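Daltmont Path 4
Local planning and surface perception for outdoor ground robots

Overview
Modules
Surface classes
Requirements
Licensing
Release notes

Path 4 is a local planner and perception stack for wheeled and legged robots that work on footpaths, in parks and on campus grounds. It takes camera and odometry input, builds a rolling map of the ground ahead, and sends velocity commands to the base controller. It runs on the robot. No network link is needed once a site file has been loaded.

The package replaces Path 3 and the separate Mumasar labelling tool, which is now included. Site files made with Path 3 can be opened directly. Planner parameter files cannot, and should be converted with the supplied script before first use.

What it does

Most outdoor planners treat the ground as either free or blocked. Path 4 keeps three values for every map cell: surface class, height step and confidence. The planner reads all three. A cell can be drivable and still cost more than its neighbour, so a robot will keep to concrete where concrete is available and cross grass only if the route calls for it.

The map is 14 m across by default and moves with the robot. Cells behind the robot are kept until they leave the map, so a reversing move can be planned without a rear camera. Operators who need reversing at more than walking pace should fit one anyway.
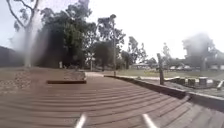 Edge handling has been rewritten in this version. In Path 3 an edge was found from height alone, and low borders were often lost when they were close in colour to the ground next to them. Path 4 fits a line to each continuous border and carries that line forward between updates. On a boardwalk with a raised timber kerb running diagonally down one side and a bed of mulch and gravel on the other, the kerb is held as a single hard edge and the bed as a soft one, with separate clearances for each. A low block lying on the deck, parallel to the planks, is entered as an obstacle with its own outline and is not merged into the bed behind it. Its shadow is classed separately and carries no height.

Wide lenses bend straight planks towards the corners of the view. The projection step corrects for this before any line is fitted, using the lens model stored in the robot file. Parts of the robot's own body that stand in view are removed with a fixed mask. Draw the mask once per camera mounting, in the Mumasar tab, and leave a few pixels of margin.

Modules

Ground: surface class and height step per cell. Runs on every camera update.

Edges: line fitting for kerbs, borders, walls and drops. Hard and soft edges have separate clearance settings.

Uprights: posts, bollards, poles and tree trunks. Bollards in a row are grouped, and the gaps between them are closed to the planner unless they are wider than the robot plus clearance on both sides.

Route: local trajectory planning against a global line supplied by the user, or by Erraji Fleet if installed.

Replay: runs recorded logs through any of the modules above and shows where the output differs between two parameter sets. Useful before changing clearances on a live site.

Surface classes

The supplied model separates concrete, asphalt, timber decking, block paving, short grass, long grass, loose bed (mulch, bark, gravel), bare soil and unknown. Unknown is treated as blocked until the user sets a cost for it.

Timber decking has its own class for two reasons. The gaps between boards produce a repeating pattern that can be mistaken for small steps, and the change from decking to concrete at the end of a boardwalk is often a real one. The gap filter suppresses the first and leaves the second alone. It assumes boards of even width. On old decks with mixed or lifted boards, reduce filter strength to 2 or 1 and check the result in Replay.

The model was trained on 2,553 labelled sequences, recorded in sun, overcast and rain. Snow is not covered. Strong glare from a pale sky lowers confidence in distant cells, and the planner slows when confidence along the chosen line falls below the set limit. The limit is a user parameter. We do not recommend going under the default on sites open to the public.

Requirements

Forward camera, colour, global shutter preferred
Wheel or leg odometry, plus an inertial unit
Robot computer with a supported graphics processor and 8 GB of memory
Base controller that accepts linear and angular velocity
Emergency stop independent of Path 4

A depth camera or lidar is optional. If one is present, height steps are taken from it first and from the colour camera where there is no return.

Calibration takes one printed target and up to 900 frames. The tool reports the residual for each frame – discard the worst and run it again before saving. Recalibrate after any change to the camera bracket.

Limits

Path 4 is not a safety-rated system and must not be used as one. It does not detect glass, thin wire or chain strung between posts. Drops are detected from the near side only. Steps can be mapped but are not planned over, including on legged platforms, where the step controller remains the job of the base maker.

Licensing

Single robot, per month: £129
Site licence: on request
Replay and Mumasar on a desktop machine: no charge

Licences are held on the robot and can be moved with the Brikska licence tool. Research licences run from February to February and are not prorated.

Release notes, 4.1 (7/9/21)

Edges: line carry-over now survives a dropped camera update.
Uprights: leaning posts are projected to the ground at their base. Previously the midpoint was used.
Ground: fixed loose bed being reported as bare soil in deep shade.
Route: the approach to a narrowing is now centred earlier.
Replay: logs over 4 GB open without a split.
Known issue: masks drawn at half resolution are offset by one pixel when loaded at full resolution. Redraw at full resolution.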